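手持夹爪做到第三版

4月 · 分类:机器人、动手做 · 留言 3

先说一句,中文不是我的第一语言,写得慢,有奇怪的句子请告诉我,我会改。上一篇写的是怎样选电机,有读者留言问,为什么后来没有消息了。原因很简单:我不用电机了。

我现在做的东西是手持的夹爪。人用手拿着它去做事情,夹爪上的摄像头把过程录下来,以后机械臂可以从这些录像里学习。我给这个项目起的名字是 Manen,没有特别的意思,只是短,容易打字。

工作的地方是 Havodari,一个共享工坊。我在家里也有一张小桌子,可以焊接,可以锉零件,但是家里的天花板太低,墙又太白,录像的时候定位软件找不到足够的特征点。Havodari 有一面砖墙,对软件来说砖墙非常好。我每个月付 170 元的会员费,可以用打印机和大部分桌子,晚上九点以后人比较少,我一般那个时候去。

第一版的问题

第一版的外壳我是一整块打印的。那时候我觉得零件越少越好。结果每次要调整里面的线,都必须把全部拆开,有一次把卡扣拆断了,重新打印又要一个晚上。还有一个问题是手会累。我没有想过重心,把最重的部分放在最前面,拿二十分钟以后手腕就酸了。

第二版分成了两半,用螺丝固定。这个改动我到现在还是满意的。但是第二版的夹持面是光滑的塑料,夹布可以,夹瓶子就不行。我试过贴砂纸,摩擦力够了,可是砂纸会掉颗粒,掉进滑轨里面,声音很难听。我也试过自行车内胎,剪成小块,用胶粘上去,过了两天边上就翘起来。

第三版的夹持面

这一版我换成了有纹理的黑色垫子,中间做成一个 V 形的缺口。V 形的好处是圆的东西会自己找到中间,例如杯子的把手、笔、瓶口。平的东西碰到的是两边的斜面,也可以夹,只是位置要准一点。

V 的角度我改了很多次。太尖的时候,粗的瓶子进不去;太平的时候,细的东西又会滑。最后的角度我是用纸板剪出来比的,没有计算。我知道应该计算,但是纸板比较快,而且纸板坏了不心疼。

垫子的固定方法也换了。以前用胶,现在是在外壳里面留一条槽,把垫子的边压进去,再用外壳的另一半夹住。换一次垫子要拧四个螺丝,大概五分钟。 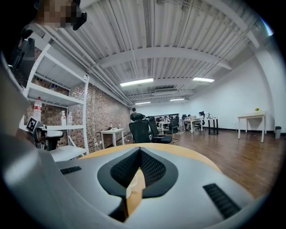 Manen 第三版在圆木桌上方,中间黑色的部分是 V 形夹持面。

外壳用的是浅灰色和白色,我特意没有选鲜艳的颜色。第一版我用过橙色的料,因为便宜,可是橙色会反射到画面里,桌上的东西都带一点橙色。灰色没有这个问题。右边那条黑色有棱的防滑条是新加的,斜着放,角度是跟着我的手来的。手比我大很多的人拿着可能不太舒服,这个以后再说。

重量,花的钱

第三版全部装好以后是 684 克,包括摄像头和手柄。我原来的目标是 600 克以下,没有做到。最重的不是外壳,是手柄里面的金属轴。我问过工坊里别的会员,有人建议用碳管,我还没有试。

从第一版到现在,材料和零件一共花了 3132 元。这里面有一部分是我的学费,例如买错型号的轴承,又例如一整卷受潮的打印料。如果只做第三版,会便宜很多。我把清单整理好以后会放上来,现在的清单只有我自己看得懂。

标签和录像

架子前面的黑白方块标签是给定位用的。我开始把标签平放在桌上,可是人一弯腰就把它挡住了。后来我做了支座,让标签斜着站起来,好多了。支座的设计文件是从 Katsaros 的页面下载的,那个页面上有很多小支架,我只改了底部的孔距。

打印标签的时候请注意两件事。纸要用哑光的,亮光的纸在灯下面会白掉一块。另外打印设置里不要选“适应纸张大小”,不然标签的实际尺寸和软件里填的不一样,算出来的距离全部是错的。我在这里浪费了两个晚上,一直以为是镜头标定的问题,把标定重新做了三遍。

到现在为止我录了 247 段。每一段都很短,内容很普通:拿起一个瓶子,放到另外一个地方;打开一个盒子的盖子;把毛巾折一次。其中有一些不能用,多数是因为我动得太快,画面模糊,跟踪就断了。我现在的习惯是动作做到一半的时候心里数一下,让手慢下来。看自己的录像很有意思,我才知道我拿东西之前会先犹豫一下,手停在半空。不知道机器学了以后会不会也这样犹豫。

镜头是鱼眼的,所以直的东西在画面里都弯了。有读者在上一篇问为什么不用普通镜头。普通镜头我试过,夹爪靠近桌面的时候,画面里几乎只有桌面,软件不知道自己在房间的哪里。鱼眼可以同时看到夹爪、墙和天花板,天花板的灯和管道也是有用的参考。缺点是标定麻烦,边上的部分也比较模糊。

还没有解决的

一个是线。摄像头的线从外壳后面出来,转手腕的时候会拉到。我现在用一个小夹子把线固定在袖子上,可以用,不好看。

另一个是手柄的回弹。弹簧太硬,录到后面手指没有力气,夹持的动作就变得不完整。我从 Metidley 订了三种不同硬度的弹簧,还在路上。店里说的到货时间已经改过一次,我不着急,正好先把录像整理一下,文件名现在很乱,有“测试”“测试新”“测试新2”这种。

还有一件小事,两半外壳的接缝不太平,手指摸得到。打印的方向换一下可能会好,不过那样支撑材料会多很多。如果有人做过类似的外壳,请在留言里告诉我你是怎么放方向的,层高用多少。

弹簧到了以后我会再写。

留言(3)

螺丝还是铜嵌件?塑料上直接拧,换几次垫子孔就松了。

作者回复:是铜嵌件,热压进去的。第二版是直接拧,松了两个孔,所以改了。

碳管可以试,切的时候戴口罩,粉很细。等你的弹簧对比。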